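Atelier d'Ostimville : rangement du petit matériel

Les appareils électroniques se posent désormais côte à côte sur la table blanche, l'étui peu profond à plat, avant étiquetage.
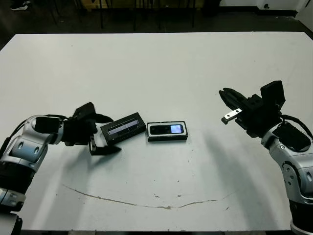 Nettoyage du plateau

Le produit Urkska reste la référence – dilution à 5 %, chiffon non abrasif.
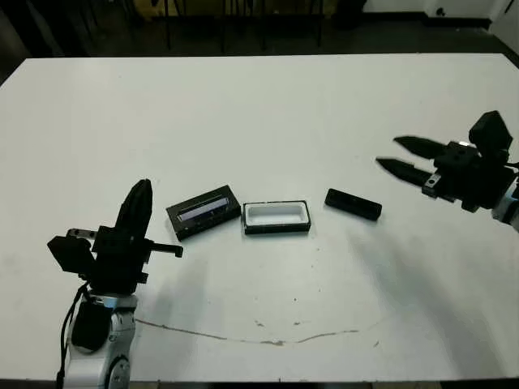 Le prochain contrôle des surfaces porte sur 27 postes. Les traces grises et les éraflures du plateau blanc mat seront traitées séparément : nettoyage pour les premières, relevé pour les secondes. Fiches à remettre au bureau Tranow avant le 2 mai 2022.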